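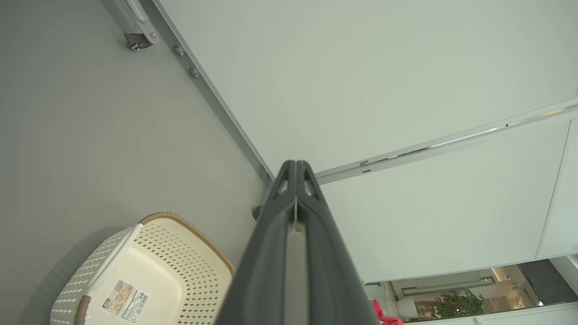
Last changed: June, before the second run of this talk

Storage baskets and bin labels: naming things so other people can find them
Speaker notes, Chae-won Ki

14 shares 3 comments

Slide 1. Title. Start on time. Say name, say Tomard stockroom, move on. Skip the bio.

Slide 2. Scope. The talk covers location codes for small-parts storage in a building with more than one user group. It does not cover purchasing or barcodes. If someone asks about barcodes, say the code has to work when read aloud over a phone, and that scanning is a separate layer.

Slide 3. Starting point. When we took over the Tomard stockroom there were 3059 line items in the list. The location field was free text. Read out four entries: "back shelf," "by Kruger," "blue (old)," "see Chae-won." Pause. The Kruger entry referred to a cabinet that had been moved to the Clillum building before the list was last edited.

Slide 4. What a location code must do. It identifies one place. It stays the same when the contents change. It can be written on a label 10 mm high. Repeat the second point, it causes most of the questions later.

Slide 5. Contents names versus place names. A basket labeled FUSES becomes wrong the day fuses move to a larger one. A basket labeled C-04-7 does not become wrong. The contents name goes on a second label, in smaller type, and that label is expected to be replaced. Use removable stock for it. Use permanent stock for the code.

Slide 6. Structure. Room letter, shelf number, position number. Shelves count from the floor up, positions from the left. Two digits for shelf, one for position. Leave out the letters I and O. Do not encode the owner, the department or the size of the container. We encoded size in the first version and had to relabel when the Clillum shelves were rebuilt with a different spacing.

Slide 7. Open baskets. An open basket can be picked up and set down somewhere else, so the label on the basket and the label on the shelf edge must match. Label both. A basket away from its shelf can then be returned by someone who has never seen the room. Put the basket label on the short side. On a long side it is hidden as soon as baskets stand next to each other.

Slide 8. Migration. We ran both schemes side by side in Tikel, the stock list software. The old text went into a notes field and stayed searchable. Order of work: shelves first, then baskets, then records. Doing records first gives you a list that points to labels not yet printed. The 2000 fastener records were moved as one batch and checked by hand against the shelves.

Slide 9. Errors found. Duplicate codes on adjacent shelves, caused by two people printing from separate copies of the sheet. Positions counted from the right in room D, where the door is on the other side. Labels peeling from textured plastic. For the last one, clean the surface and let it dry before applying, or use a hanging tag.

(If short of time, drop slide 10 and go to questions.)

Slide 10. Maintenance. One person may create new codes. Anyone may replace a contents label. Retired codes are not reused, they are marked closed in Tikel and the shelf label comes off the same day.

Slide 11. Questions. Likely ones: temporary storage (give it a real code), very large items (code the floor area), shared shelves (one code per position, owner goes in the record). The label template is on the handout, second page.

Share 14
Comments 3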